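February, bench 2, started 9.40

Third go at the rack fault. Ognjen's note from the last shift says "fixed, wrist recalibrated". I have my doubts, as the same line is in the log after run 1259 and again after run 1768, and both times the jam came back.

What went wrong in run 3895: the arm went in for a connector, the left finger caught the one beside it, and the drive kept pushing until the force limit tripped. Limit was set by Fevitz at install. No alarm on the screen, only a line in the log. Esperanza Okafor hit the stop before I had my hand out of my pocket. No harm done, but she was closer to the arm than I'd like.

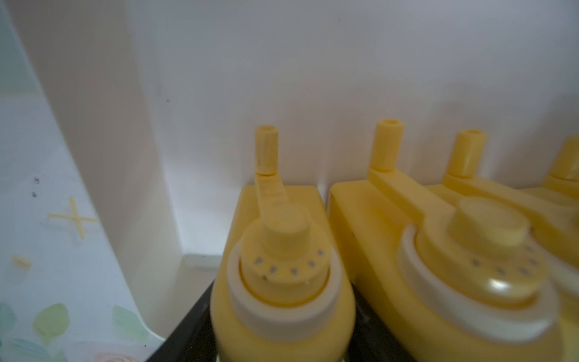

Calibration is the popular answer and I don't buy it. If the wrist were out we would see misses everywhere, and the misses are all at the rack. My money is on spacing. The yellow connectors are pressed close together on the black rack, and the second is turned to a slightly different angle from the first, so a finger coming down beside one has very little to aim for. The planner from Ramanora seems to treat them as evenly spaced and all facing one way. Emmett says it "handles clutter". Show me.

10.25 — fingers wide open over the table, nothing between them. Asked Wendell to pull the commanded width for 3895 so we can compare it with what the encoder gave. He has found the command but not the reading. The log has a hole of 273 ms just before the trip, and I don't like that at all.

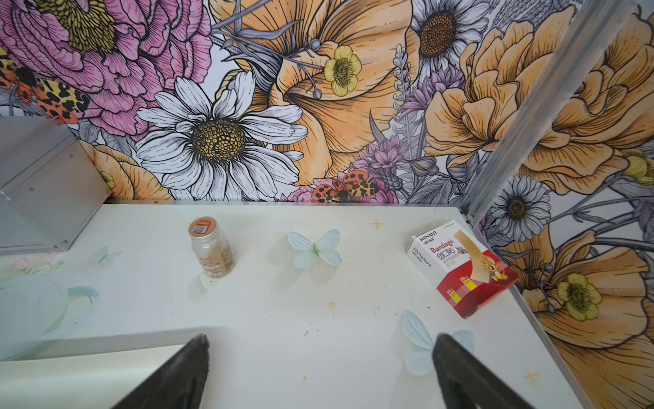 Gripper open above the tabletop, bandage box to the right, bottle at the back.

Not signing this off as fixed. Force limit comes down before anyone runs the rack again, and hands stay out while the drive is live — that includes me. Still need the encoder trace, and somebody to ask Fevitz why a trip makes no noise.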